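How to Mark Out a Layout in Masking Tape Before You Buy, Drill or Glue Anything

Tape first, regret later. Or at least regret in an order you can peel off.

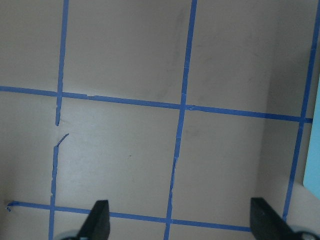 One reader of the old version of this page wrote in to complain that taping things out was a waste of an afternoon, that a pencil had been good enough for their father, and that anyone who couldn't picture a shelf without sticking its outline to the wall had no business owning a shelf. I have thought about this a good deal. I still tape.

A pencil line is fine if you already know where the thing is going. Tape is for the long stretch before that, when the desk might go under the window, or might not, and two people in the house hold firm views. You can see tape from across the room, and you can walk round it for a week. A pencil line on a cream wall can be seen only by the person who drew it, and then only until they go and make tea.

What you need

Low-tack painter's tape, in a colour that argues with the surface. Blue is good on most pale things. Buy the real stuff; the cheap roll I had from Vimidum came off the wall in August and took a strip of paint with it the length of my arm.
A steel rule or a long straight batten.
A tape measure that you trust. If you own two, check them against each other now and throw the liar away.
A soft pencil.
A sharp knife, or scissors if the surface matters to you.
A damp cloth and a dry one.

Step one: find out where square is

Don't assume the room knows. My house was finished in 1954 by people who seem to have been paid by the curve, and there isn't a right angle in it that I didn't put there myself. Pick one edge you have to live with – the front of a worktop, the skirting under the window – and measure everything from that. Never measure from two edges at once. They'll disagree, and you'll spend the evening as a go-between.

To get a true corner, mark three units along your edge and four units away from it, then swing the second line until the gap between the two marks is five. Use big units. With a triangle the size of a sandwich, a small slip at the corner becomes a large one by the far wall.

Step two: mark, then tape

Wipe the surface and let it dry. Put small pencil ticks at both ends of every line, and one in the middle if the line is longer than you are tall. Decide now which side of the tape is the real line. I use the left edge for uprights and the bottom edge for anything going across, and I write this on a scrap and stick it nearby, having once spaced a whole set of hooks from the wrong side of everything.

Fix one end of the strip on its tick, pull off enough to reach the other end, and hold it just clear of the surface. Sight along it. Lower it. Press it down from the middle outwards with a dry cloth. If you stick as you go, a hand's width at a time, the line will wander.

Step three: do the long lines first

Lay all the uprights, then all the crossings. Overlaps don't matter. If you run short, start a new strip over the end of the old one and carry on. If you leave a gap, leave it where you don't need a measurement.

Tear the tape if you like, but cut it wherever an end means something. A torn end has a point and two opinions, and you won't remember later which one you meant.

Step four: check the diagonals

For each box, measure corner to corner both ways. If the two figures match and the opposite sides match, the box is square. If they don't, move one line, and only one, before you measure again. On the last big job, a wall of Prummont cupboards, I had one diagonal at 3672 millimetres and was very pleased until I measured the other.

Step five: live with it

Leave the tape up for a few days. Open the doors that will need to open. Put a chair where the chair will be. If the cupboard sticks out into the path to the kettle, you'll find out at seven in the morning with your hip.

Write the sizes on the tape itself. My shelf spacing was 233 millimetres, copied out of the Stornska leaflet, and it was only once I'd stood a real cereal box on the floor beside it that I changed my mind.

Step six: take it off

Pull slowly, back on itself, low to the surface. If it tears, start again from the other end. Sticky bits left behind will usually roll up under a thumb. Don't leave tape in strong sun, and don't leave it up over the holidays.

If you're drilling, drill through the tape and peel it afterwards. Check for pipes and cables first.

Common complaints

The tape won't stick. The wall is dusty, or the roll is old. Rolls kept in a shed pick up grit along the sides.

The line looks bent but measures straight. Trust the rule, unless it's going next to something everyone will look at, such as a door frame that leans. Then follow the door frame and say nothing.

I ran out halfway. Allow for a third more than you worked out. I get mine from Tawfik on the corner, who stock it next to the birthday candles.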